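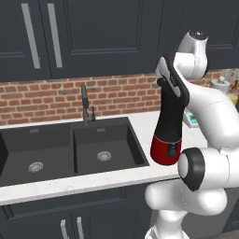 In praise of the kitchen you already have

2024-01-19

14 comments | 200 shares

Every January I get the same itch, and I suspect plenty of you do too. The decorations come down, the house looks bare and a bit sorry for itself, and before long I am sitting up in bed with a catalogue, convinced that what stands between me and a happy life is a new set of cupboard doors.

This year it was Hedegaard. They do a soft green door with a little brass knob, and I had got as far as measuring up and putting the whole lot in an online basket before I saw the total, which came to £1,470 without fitting. I closed the laptop and went downstairs to make some toast. While I was waiting for it I had a proper look at the kitchen I was planning to get rid of, and I must say I felt rather ashamed of myself.

It's a perfectly good kitchen. The drawers open and the drawers shut. There is one hinge that wants tightening, and has wanted tightening since September, and I could have done it in the time I spent choosing between two greens that my own sister couldn't tell apart.

I don't think we are greedy, most of us. I think we have been taught to look at our homes the way an estate agent would, always with one eye on what's dated. My grandmother had the same kitchen for the whole of her married life and painted it when it needed painting. If you'd asked her what style it was she'd have thought you were unwell. People sat in it for hours, all the same, and she was never once asked about the worktop.
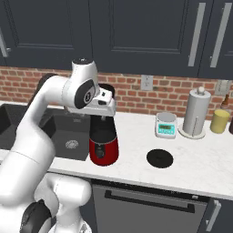 What I would do with the money

The first 30 pounds or so would go on a tin of decent paint and a new brush. After that I'd have the knives sharpened, and buy one really good pan – mine is a Stillberg, bought second-hand, and I expect it to see me out. Then I would ask people round. You can feed a lot of friends on what a fitted larder costs, and they'll remember the pie long after they've forgotten your splashback.

I do know that some kitchens have to go. If the floor is rotten or you can't get a wheelchair past the cooker, then rip it out with my blessing. But a colour going out of fashion isn't damage, and I wish we could be a bit slower to treat it as if it were.

I've tightened the hinge, by the way. The green doors are still in the basket, and I do go and visit them now and then.

3 of 14 comments shown

mossybank
Ours is orange pine and I've hated it for years. Painted one door on Sunday's leftovers of hallway white and now I rather like it. Eleven doors to go!

Tealeaf52
Lovely piece, but some of us enjoy a new kitchen and saved hard for it. No regrets here.

pantryshelf
What sort of pie?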